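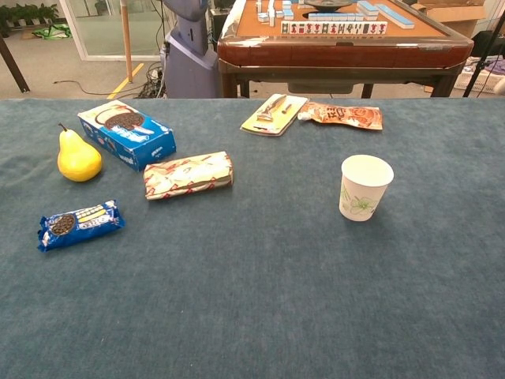 Tidow has finished a first comparison of two parallel grippers, the Skoltier and the Barroso, at its Trerberg test site. Each was given 200 picks on a felt-covered table, with items that included a paper cup, a snack pack, a flexible pouch with a spout cap and a carton of Oreo cookies. The arm and controller settings were the same for both.

The Skoltier completed 97 percent of its picks. The Barroso scored lower, mainly on the pouch — its wider pads tended to push the material aside before closing. Neither gripper had trouble with the carton.

A second round with a new wrist camera is planned for July.

Last updated: Jan 11, 2025

Recent items
Controller firmware 3607 released
Trerberg site adds second arm
Suction or fingers for thin packaging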